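Clubs and classes > Arms and grippers > Manipulation kits > Clukix Counter Set

Search products
All categories

Clukix Counter Set for Student Manipulation Projects

Product code 1510
Made by Getura. Listed Mar 25, 2020.

The Counter Set is a task kit for school and college robotics clubs that already own a single arm and want a structured project to run on it. It supplies the objects, the task sheets and the scoring sheets for a term of pick-and-place work at a kitchen counter. It does not include an arm, a gripper, a camera or a computer.

The set was written around the Astesetti student challenge, household class, and follows the layout rules of that class. Clubs that do not enter the challenge can use the sheets as ordinary coursework.

What the project covers

Students begin with one object and one target. The first sheets deal with reaching a marked point over the counter, stopping at a set height and returning to the rest position. Grasping starts on the third sheet. By the last sheet the team is expected to clear a plate and set it again in a given order, with ordinary kitchen items left standing nearby.

The later tasks are run on a counter that has not been tidied. A bare bench gives good results early on, and teams then lose most of their points at the challenge when a toaster or a jar is standing where the elbow wants to go. The sheets ask for obstacles from the second session and increase their number gradually.

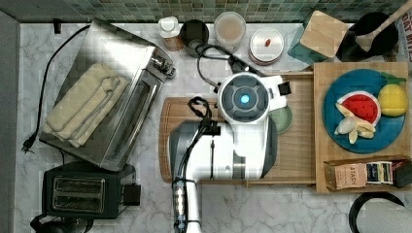
Arm over the cutting board during a counter task, toy fruit on the plate at right.

Objects and surfaces

Toy fruit is used throughout. It keeps its shape between sessions and can be dropped without much consequence. The pieces differ enough in outline that a grasp which suits one will often fail on another: a wedge has a flat side and a narrow edge, a lemon rolls, and a banana bunch has to be approached along its curve. Colours are bright, so simple colour segmentation will find most pieces. The club may want to turn that method off for the final tasks.

Plates, boards and trays are not packed with the set. Use whatever the room has. A raised tray is useful because it changes the approach height, and a plate with a rim will show up any error in the last few millimetres of descent. Polished stone and stainless steel both throw reflections into a downward-facing camera, and the calibration sheet should be repeated whenever the lighting is changed.

Arm requirements

Minimum payload at the wrist: 2 kg, gripper included
Joints: 6 or 7 — sheets are supplied for both
Control: position control with an adjustable speed limit
Mounting: fixed base, clamped or bolted
Camera: wrist or overhead, either is accepted in the household class

Cables on the forearm should be secured with enough slack for full wrist rotation. Before each session, turn the wrist by hand or at the lowest speed through its whole range and watch the loop at the gripper. A loop that catches on a mug handle will end the run and may take the mug with it.

Contents

Toy fruit pieces in a storage bag
Task sheets, printed, one set per team
Scoring sheets, pad
Calibration sheet, laminated
Teacher's notes with a session plan

Extra scoring pads are sold separately. The pads are the same as those supplied with the older Esquivel Bench Set, and clubs holding stock of those can use them up.

Running a session

Keep appliances unplugged while the arm is powered. One student holds the stop button and has no other job during a run. Hands stay off the counter until the arm is back at rest — this includes putting back a piece that has rolled away. A dropped piece is scored as a miss and the run continues.

Log files from a full session can be large. The notes recommend saving no more than 2000 samples per attempt and deleting failed calibrations at the end of the day.

Delivery

Orders placed now are sent in April. Schools may order by purchase order. Replacement fruit can be bought by the piece under the same product code; state which piece is wanted in the order comments.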